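The Year I Finally Read My Grandmother's Letters
Thursday, March 24, 2022

I have been meaning to write this one since August, and every time I sat down I ended up cleaning the kitchen instead.

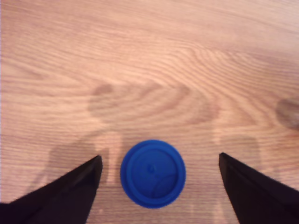 The box

When my grandmother moved out of her house in Marngate, my mother handed me a shoebox tied with kitchen string and said, "You like old things." It had 142 letters in it, nearly all of them from her friend Eylül Aydoğan, who moved away when they were both newly married and wrote to her for the next 30 years. I put the box on the closet shelf and left it there through two winters (and one very bad paint job, which is another story).

I think I was a little scared of it. My grandmother was a private person, the kind who would tell you she was fine from under a fallen tree, and reading her mail felt like going through her purse. But of course these were Eylül's words, and Eylül turned out to be a talker. She wrote about bus drivers. She wrote four pages on a coat she didn't buy. There is one whole letter, both sides, about a neighbor's wedding cake that leaned, and I laughed so hard at it that the dog left the room.

How I read them

My friend Jummai Nwosu told me to go slowly, one letter with my morning coffee, and I'm so glad I listened. I'd have raced through them in a weekend otherwise and remembered nothing. I kept a notebook next to me and wrote down the date, the weather if she mentioned it, and any name I didn't know. There were a lot of those! Somebody called Onuoha comes up every spring, always owing somebody a ladder, and I still have no idea who he was or if he ever gave it back.

Her handwriting took some getting used to. The sevens look like ones, and for the first couple of weeks I had everyone's birthday wrong.

What I'm doing with them now

I've typed up 90 so far. My plan is to have the whole set copied into a plain binder for my mother and my aunt before the summer, with the originals back in their box and a better string. My aunt has already asked for the cake one. She says she was at that wedding and it leaned much worse than Eylül let on - so I may need to call her this weekend and get her side of it too.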